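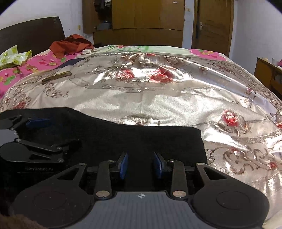

Chaltu Lemma
Identity and Access Architect, Steldale

Home Articles Archive Contact

Refresh Token Rotation and Concurrent Clients

24/08/2023

Refresh token rotation is now enabled for all public clients registered with the Steldale authorization server. This post records how the setting behaves, and describes one condition that client developers should handle before their next release.

When rotation is enabled, each successful call to the token endpoint returns a new access token and a new refresh token. The refresh token presented in the request is invalidated. If it is presented again, the server treats the request as a replay, returns invalid_grant and revokes the whole token family. The user must then sign in again.

The difficulty arises when one client sends two refresh requests at nearly the same moment. Skerik, our internal scheduling application, did this whenever a user had more than one browser tab open. Both tabs read the same refresh token from shared storage, and both found the access token expired. The first request succeeded. The second was recorded as a replay, and the session was lost in both tabs.

Akua Gyamfi reviewed the audit log for June and found 296 family revocations. Of these, 61 came from clients other than Skerik and remain under review. All of the Skerik entries showed the same source address for both requests.

Two changes were made. On the server, a grace interval of 2 seconds now applies to a rotated token. Within that interval a repeated request receives the same response as the first, and no second token family is created. The interval is set per client in the registration record and is zero by default. Requests for an extension should be sent to Tsegereda Gidey with a statement of the client type.

In the client, Skerik now takes a lock before it refreshes. A tab that cannot obtain the lock waits, reads storage again and uses the new token if one is present. Prys Gethin wrote the change, and the same module is available to other teams in the Flelov library.

The grace interval does not replace the client lock. A slow network can easily hold a request beyond the interval, and the family will still be revoked in that case. Clients that keep refresh tokens on a server, such as Seyoum, are confidential clients and are not affected by the setting.

Revocation events continue to be written to the audit log with the client identifier and the family identifier. Token values are not logged.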